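Prukis发布双臂操作规划软件2.0版 新增任务级调度与透明物体感知模块

发布日期:2025年11月23日

Prukis今日宣布,双臂操作规划软件Zurkach 2.0版正式开放下载。新版本面向从事家务与厨房类操作研究的实验室和集成商,主要改动集中在任务调度、透明及反光物体感知、双臂避碰三个部分。现有授权用户可免费升级,原有任务脚本无需重写。

Zurkach最初是一套单臂轨迹规划工具,5月的版本加入了双臂支持,但两条手臂的动作仍需由用户逐段编排先后顺序。2.0版改为由调度器统一处理。用户写明目标状态,例如锅盖放回锅上、盘子归位,调度器据此拆分步骤,判断哪些可以同时进行,哪些必须等待,再分配给左臂或右臂。某一步执行失败时,调度器只对受影响的步骤重新规划,其余动作照常进行。

调度器的开发与测试在厨房台面任务上完成,涉及奶锅、玻璃锅盖、杯架、盘子和袋装食材等日常物品。
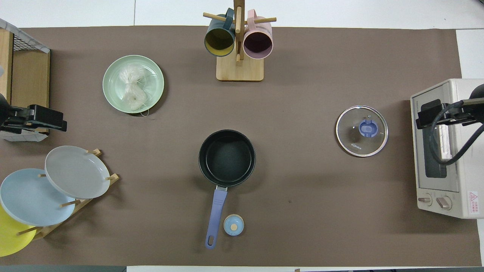
来自Warnley的一份试用反馈提到,过去改动一件物品的摆放位置,往往要花半天重新调整动作顺序,现在改完目标文件就能直接运行,不过调度器给出的等待原因写得过于简略,排查问题时仍要翻看底层日志。Prukis表示,等待原因的详细输出已列入下一次小版本更新。

感知部分,玻璃和透明包装一直是深度相机的难点,深度图在这类表面上容易出现空洞。新版感知模块不再单独依赖深度值,会结合彩色图像中的轮廓与边缘估计物体位姿,并为每个结果附上置信度。置信度低于用户设定的阈值时,规划器会先安排一次换角度观察,再决定是否抓取。对于塑料袋一类形状不固定的物体,模块输出可抓取区域,不输出完整位姿。

双臂避碰方面,新版把腕部外露线缆纳入碰撞模型。用户可在配置文件中为每段线缆设置包络半径,规划时按机械臂本体同等对待。避碰检查周期由210毫秒缩短至200毫秒,同时检查的对象范围比旧版更大。两只夹爪在同一台面上各自接近目标时,规划器会持续核对两臂间距,必要时让其中一臂减速。 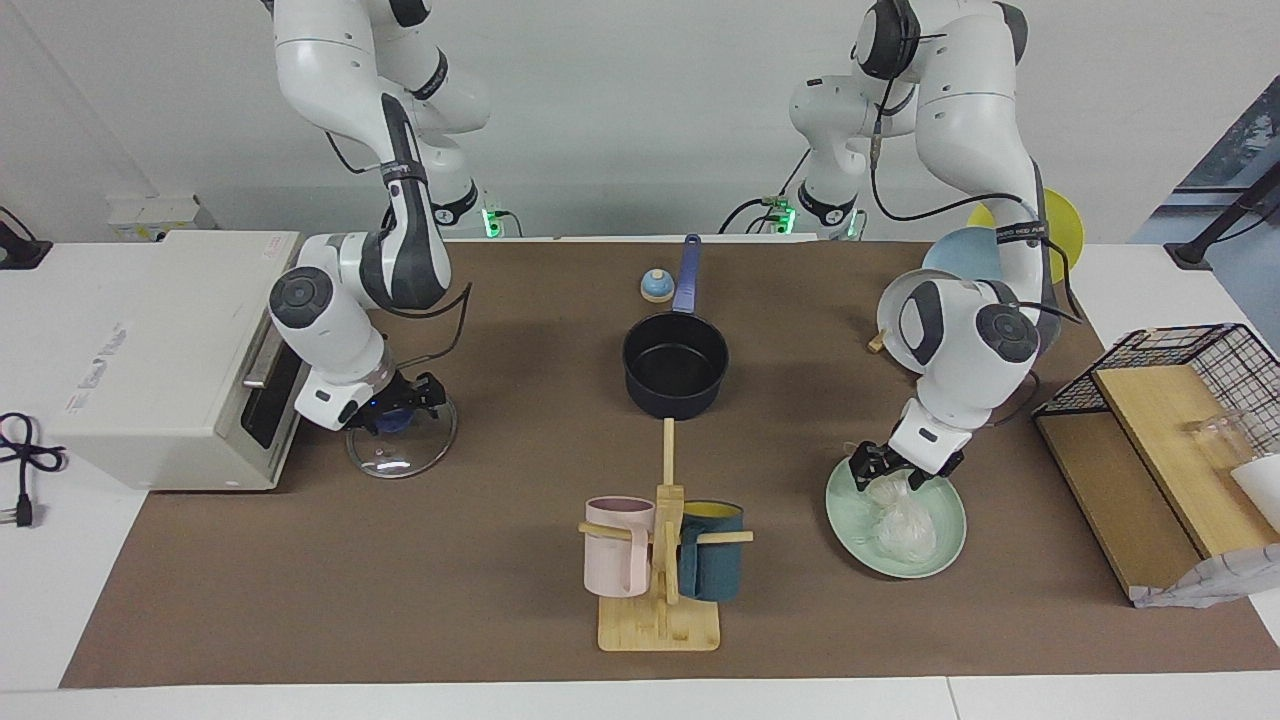

线缆也能算进碰撞模型,这一项我们等了很久,Ó Dálaigh在试用意见中写道,希望后续能根据关节角度自动估算线缆的下垂范围,省去手工填写半径的工作。目前该功能尚无明确时间表,Prukis建议用户先使用随软件提供的线缆标定脚本。

2.0版同时更新了以下工具:

任务回放器:可按时间轴并排查看两臂轨迹、相机画面与调度器状态,支持导出单个步骤。
场景编辑器:支持直接从一次感知结果生成初始场景,物体名称可批量修改。
命令行工具:新增离线检查命令,在不连接机械臂的情况下验证任务文件是否可解。

安装包内附6个示例任务,均含目标文件、感知配置和回放记录,可在仿真环境中直接运行。将示例用于真实设备前,用户须重新完成手眼标定,并按所用夹爪修改开合行程与力限。

从旧版升级时,请先备份配置目录。旧版碰撞模型文件可以继续读取,但不含线缆参数,首次启动时软件会给出提示。旧版回放记录需用自带的转换命令处理后才能在新回放器中打开。

获取方式:授权用户登录Prukis账户,在下载页选择Zurkach 2.0版即可。科研机构可申请教学与研究授权,申请表见同一页面。技术文档与变更记录已同步更新。

媒体联系:Prukis市场与传播部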